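River Road stays closed below Gindville

GINDVILLE -- A two-mile stretch of River Road will stay closed until at least July while crews rebuild the embankment that washed out in last week's flood, county road officials said.

The Skuvia River rose over its west bank overnight and cut through the shoulder just south of the Leclerc bridge. Water got into 60 homes, most of them on the low streets behind the feed store. No deaths or serious injuries were reported.

Power was out to 524 customers at the peak of the storm. All but 10 had service again by the next evening, and the last of those were reconnected two days later.

"The road surface looks fine in places, but there is nothing under it," said Nia Griffiths, the county's deputy road engineer. "Please don't drive around the barriers."

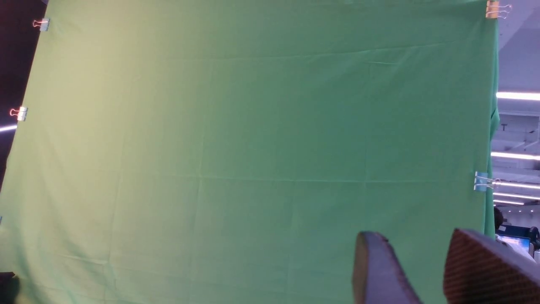
2 min read

Drarkitz, the contractor hired for the repair, expects to place about 1000 tons of rock before paving can start. Trucks will use the quarry road during daylight hours.

School buses are running on the upper route and pick up 15 minutes early. Residents who still need to report damage can call the county office or stop by the fire station on Mill Street. Damage forms are due Apr 30, 2022.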